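Smell and white crust in steel cup and kettle, is it the water or the metal?

posted by lurkusance, July 4, 2019

Hello all. I moved in the spring to a village house which takes its water from a well. Since then my tea tastes bad, a little like coins. In the kettle there is a white layer, and in my steel drinking cup I have also some gray rings which do not leave with normal dish soap. In my old apartment in the city I used the same kettle and the same cup for years and had no such problem.

I tried baking soda with a sponge. It took the smell away for 2 days, then it was back. My neighbor says I must throw the cup away because the steel is "opened" inside. Is this a real thing? I don't want to buy all new dishes if the reason is the water. I would also like to know if the white layer is bad for health, because we have small children in the house.

I am sorry for my English, I hope it is understandable.

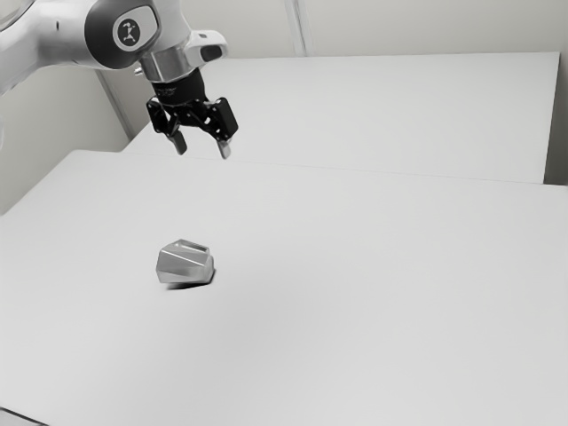
Štefanec

Your English is fine, it is my second language too.

The white layer is lime. It comes from hard water, and well water is very often hard. The lime itself is not harmful to drink, it is mostly calcium. But please do not take my word for the rest of what is in your well. With small children you should have the water tested by a laboratory, for nitrates and bacteria first of all, and ask them to write the hardness and the iron also. Iron would explain the taste of coins much better than the cup does. Until you have the paper in your hand, I would give the children bottled water.

For the kettle, do it like this. Fill it half with water and half with white vinegar, bring it almost to boiling, switch it off and leave it for 40 minutes. Pour out, rinse well, then boil clean water one time and throw this water away. If you dislike the vinegar smell, citric acid powder does the same work. Never mix either of them with bleach.

For the cup, use the same liquid but warm, and let it stand a shorter time. Look closely at the places where two surfaces meet. A round cup with a smooth wall is quick to clean, but a cup with flat sides keeps lime along the folds, and the sponge goes over it without touching.
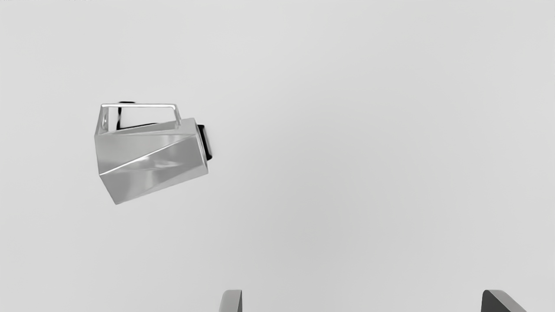
An old soft toothbrush helps for such corners, and also for the place where the handle is joined. Do not use steel wool. It makes fine scratches, and in them the next lime will sit even better. Dry the cup with a towel every evening and don't leave it standing with tea inside.

About the "opened" steel, I have never heard this word used so. Stainless steel can get small pits, mostly from salt or from bleach. If you see brown dots which come back after cleaning, then I would replace the cup. Gray rings alone are no reason.

Birnura

throw away the cup and buy glass, life is short. we had the same with our well and the taste did not go until we put a filter under the sink. the filter must be changed, people forget this and then it is worse than before

Flerkance

I agree with Štefanec about the test, and I want to add one small thing. Before you take the sample, ask the laboratory for their own bottle and for how long the tap should run first. I took mine in a washed jam jar and they refused it, so I had to go a second time in August.

Also, try to make tea once with bottled water in the same kettle, after you cleaned it, and drink it from the same cup. If it tastes good, you know it is the well. If it is still like coins, try another cup with the same water. It costs almost nothing and you can do it today.

Related topics
Vinegar or citric acid for coffee machine?
Brown dots on stainless steel pot after dishwasher
How often to test a private well
Water softener makes a noise in the night
Tea has a thin skin on top, why?
Rubber seal of kettle lid smells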